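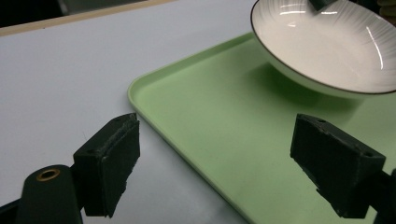
茶水间来信 · 碗的问题
2023-12-06

夏布里尼斯楼二层的茶水间最近添了一只浅绿色托盘。经过一番讨论(主要在电梯里进行),大家同意它的用途是放洗好的碗,而不是放钥匙、发票、半包苏打饼干,以及那把谁都说不是自己的伞。伞已请回门后。

先说碗。六月从Jastcombe旧办公室搬过来的时候,打包清单上写着“餐具,若干”。这个“若干”后来成了本栏收到来信最多的一个词。拆箱之后清点,白瓷碗一共40只,筷子单数。单出来的那一根至今在抽屉里,有人用它搅咖啡,有人用它通水槽,但愿不是同一批人。

碗是好碗,宽口,浅身,碗沿一圈深色细边,里面有从中间散开的细线纹,盛白粥的时候看得最清楚。缺点也在浅:汤面盛到七分就要开始走平衡木,从微波炉到座位那一段路,地毯可以作证。想喝汤的同事请用柜子下层的深碗,深碗不好看,所以总是有空的。

再说托盘。原先洗好的碗直接扣在台面上,桌子是白的,碗也是白的,下午光线一斜,伸手过去常常先碰到碗沿才看见碗。现在底下垫了一块浅绿,至少知道该往哪儿伸手。托盘四角是圆的,边沿有一圈翘起来的唇,碗底滴下来的水会留在里面,不再沿着桌面一路流到别人的笔记本上。代价是水得有人倒。上周托盘里的积水据目测可以养一尾小鱼,已有人提名鱼的名字,本栏不予刊登。

关于摆法,目前存在两派。一派主张碗口朝下,理由是落灰少;另一派主张斜靠着盘边立起来,理由是干得快。两派各自趁对方开会时把碗翻过来,一天之内同一只碗可以改变立场好几次。编辑部的意见是:刚洗的斜着放,干了的收进柜子,柜子里爱朝哪边朝哪边。柜门关上以后,立场属于个人隐私。

放碗的时候请拿稳了再松手。瓷碗落在塑料托盘上的声音不算大,隔着一道玻璃门,却足以让Flarholm项目组整排人抬头。他们最近在赶年底的报告,抬头的表情不太友善。

另外几件小事,一并写在这里:

洗碗布和擦桌布请分开挂。左边的钩子是碗,右边的钩子是桌子。地板不归这两块布管,无论洒的是什么。

托盘底面如果有擦不掉的小点子,用小苏打加一点温水,放两分钟再擦。请勿使用钢丝球,上一只托盘就是这么退休的,如今在阳台上垫花盆,磨得像结了霜。

碗沿那圈深色的边,有同事担心进微波炉会打火花。我们翻了翻当初的订货单,上面写着釉下彩,可以用。不放心的话,深碗随时恭候。

楼下Chu记的外卖汤汁请先倒干净再洗碗。辣油在水槽里的寿命,远远超过在碗里的寿命。顺带一提,Chu记满70元送的塑料小碟,抽屉里已经放不下了,需要的请自取,不需要的请不要再往里塞。

值日表更新过了,每组4人,贴在冰箱侧面,磁铁压着左上角。有人反映看不清字,是因为外面又贴了一张寻找保温杯盖的启事。杯盖已于昨天在杯子上找到,启事可以撕了。

下期本栏谈冰箱中层那只没有标签的饭盒。认领者请在下期截稿前把它带走,盒子连同内容物,都算。

布里尼斯楼行政组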